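Bellows cover on vertical slide keeps splitting at the folds

Posted in: Machine maintenance > Guards and covers
1 October 2019

Ozan Akgül
I look after a small vertical slide with 1000 mm of travel. The lead screw is protected by a round accordion-style cover, 110 mm outside diameter, clamped at both ends. This is the second cover to split in the same place, on the inside of the third or fourth fold from the top. The lower folds look new. The supplier (Ristau) says the material is correct for light oil and dust. The slide runs slowly and the shop is not hot. Is this a material problem or am I mounting it wrong? The old covers lasted for years, but they were sewn and these are molded.

Saqib Lashari
Probably mounting. On a vertical axis the top folds carry the weight of everything hanging below them, so they open first and furthest. With a long cover the top folds can reach full stretch while the bottom ones are still packed together. Every stroke then bends the same few folds to their limit.

Check these with the power locked out:
– Run the slide to full extension before you lock it out and measure the gap between folds at the top and at the bottom. If the top gap is more than double the bottom gap, the load is not being shared.
– Compare the extended length on the data sheet with your actual clamp-to-clamp distance. I leave 40 mm spare at each end of the stroke.
– Look for twist. If the two clamps were tightened with the cover rotated, the folds will never close flat.

The usual cure is a pair of support tapes sewn or glued to the folds, or an intermediate guide ring at mid length. Ask for the ring to be fitted at the factory. The glued ones I tried in June came off.

murnwood_shop
Had the same thing on a Sharifi lift table. Changed to a sewn cover and it went away. Cost more. No idea about the theory.

Lirnport
Agree with the tapes. Also check the clamp edge – if it is a plain worm-drive band with no lip under it, it cuts into the collar. Separate fault from yours but it shows up near the top too.

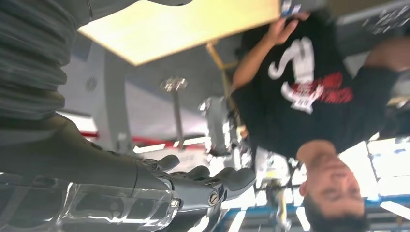 Dark grey ribbed sleeve, folds in horizontal bands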